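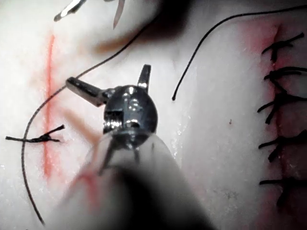
A surgical resident learns to tie a knot by doing it badly several hundred times. The group at Barreto has been putting a robot through much the same course, and this fall it let outsiders look at the numbers.

The project is called Letix. It trains a control program to place interrupted sutures, the kind where every stitch gets its own knot and its tails are trimmed short. All of the work is done on white synthetic pads with incisions marked in red. No patients are involved, and none are planned.

The method is imitation. Trained operators sewed pads by remote control while the system recorded video and the motion of the instruments. The group kept 2,849 recordings, each covering one stitch from the first bite of the needle to the last cut of the thread. A second set of 494 was held back for testing.

Earlier versions relied on a single camera looking down from above. The trouble was that the metal jaws hid the thread at the moment it mattered. Letix adds a small camera close to the wrist of the instrument, so the program sees the knot from a few inches away. Loose thread is still the hard part. It curls, it slides behind a jaw, and black thread in a shadow is easy to lose.

In the main trial the robot attempted 1,219 stitches. Placing the needle went well from the start. Tying was slower, and most of the failures came on the second throw, when the jaw closed on nothing or picked up the wrong strand. The program was then given 244 additional recordings made up only of recoveries, in which an operator drops the thread and goes back for it. After that, dropped threads ended fewer of the attempts.

Briden, which makes the practice pads, is working on a softer version that tears if a stitch is pulled too tight. A lab in Hatovstead will repeat the trial on its own robot with the same recordings. The Barreto group expects the results in March and says it will hold off on longer wounds until it has them.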